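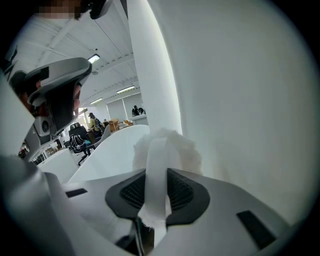 Abb. 1: Handgeführter Greifer während der Arbeit im Büroraum, Blick aus der Greiferkamera. Links ein zweites Handgerät.

Zwischenbericht Colix, Arbeitspaket 3: Regelwerk für die Datenaufnahme mit handgeführten Greifern
Berichtszeitraum bis Ende Mai
Verantwortlich: Sreekumar Thampi, Standort Skurow

1. Stand der Arbeiten

Das Arbeitspaket umfasst die Ausarbeitung und Erprobung verbindlicher Regeln für Aufnahmen mit handgeführten Greifern in genutzten Räumen. Fassung 3 der Arbeitsanweisung liegt vor und wird am Standort Skurow angewendet. Der Partner Stukalel hat die Fassung geprüft und 27 Anmerkungen übermittelt. Davon sind 20 eingearbeitet, 7 betreffen die Schnittstelle zum Prüfwerkzeug Chacko und werden im nächsten Zeitraum behandelt.

Im Berichtszeitraum wurden 111 Aufnahmesitzungen nach der neuen Anweisung durchgeführt und protokolliert.

2. Wesentliche Festlegungen

2.1 Personen im Sichtfeld. Gesichter werden vor der Übergabe an die Auswertung unkenntlich gemacht. Dies gilt für die bedienende Person ebenso wie für Dritte im Hintergrund. Die Rohdaten verbleiben auf einem getrennten Datenträger mit Zugriffsprotokoll. In offenen Büroräumen ist durch den Weitwinkel regelmäßig mit unbeteiligten Personen in größerer Entfernung zu rechnen (vgl. Abb. 1). Ein Aushang am Raumzugang ist daher Pflicht.

2.2 Zustand der Greifer. Vor jeder Sitzung erfolgt eine Sichtprüfung von Gehäuse, Kontaktflächen und Optik. Klebestreifen, Papier und Faserreste am Greiferkörper sind im Protokoll zu vermerken. Ob sie vor der Aufnahme zu entfernen sind, richtet sich nach der Aufgabenbeschreibung. Ein Wechsel des Zustands innerhalb einer Sitzung führt zu einer neuen Protokollzeile.

2.3 Zweihändiger Betrieb. Linkes und rechtes Gerät erhalten getrennte Kennungen. Die Zeitbasis wird zu Beginn und am Ende der Sitzung abgeglichen. Bei fehlendem Endabgleich wird die Sitzung gesperrt, bis eine manuelle Prüfung vorliegt.

2.4 Beleuchtung. Deckenleuchten und Verschattung werden während einer Sitzung nicht verstellt. Die Einstellung ist zu Beginn zu erfassen. Für helle Fensterflächen im Sichtfeld gilt kein Ausschluss, sofern der Arbeitsbereich am Greifer auswertbar bleibt.

3. Abweichungen

In 7 Sitzungen fehlte der Endabgleich der Zeitbasis. 3 davon konnten nachträglich freigegeben werden, die übrigen bleiben gesperrt. Ursache war jeweils ein vorzeitig beendetes Protokoll. Das Formular lässt den Abschluss ohne Endabgleich inzwischen nicht mehr zu.

Die Sichtprüfung nach 2.2 wurde uneinheitlich dokumentiert, insbesondere bei der Bezeichnung von Rückständen. Eine Begriffsliste ist in Arbeit und soll Anhang B ersetzen.

4. Planung

Einarbeitung der offenen Anmerkungen von Stukalel, Abgleich der Feldnamen mit Chacko, Unterweisung der zweiten Bedienergruppe. Die Unterweisung ist für einen Samstag vorgesehen, damit der Raum ohne laufenden Bürobetrieb genutzt werden kann. Mittel- und Personaleinsatz liegen im Plan, eine Umwidmung wird nicht beantragt. Fassung 4 der Arbeitsanweisung wird dem Fördergeber mit dem nächsten Zwischenbericht vorgelegt.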